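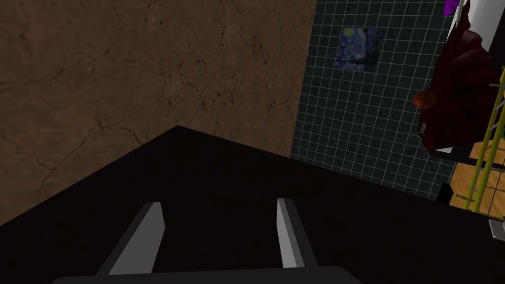

Slide 1: Why I gave up on the perfect kitchen counter

Hi everybody, thanks for coming in out of the rain! Give people a second to sit down. Mention the handouts by the door.

So I bake bread for a living, up in Ornton, and I get asked about counters more than I get asked about bread. Stone, steel, wood – people want me to pick one. Start with my own mess: I spent 2 months reading reviews and ended up kneading on the same old board.

Slide 2: Dark or light?

Ask for a show of hands. Dark counters look great until you flour them. I love that, because I can see where I've missed a spot when I wipe down. My sister-in-law can't stand it. (Pause, somebody always groans.)

Slide 3: Room to work

My bench at the Buckley Street shop is 141 centimeters long and I use every bit of it on a Saturday-size bake – 300 rolls, 350 before a holiday. At home you need way less. Clear a space as wide as your elbows and quit there.

Slide 4: Cleaning up

Scrape first, water second. Flour plus a wet sponge is glue! Tell the drain story if there's time, skip it if we started late.

Questions, then dough tasting at the back table.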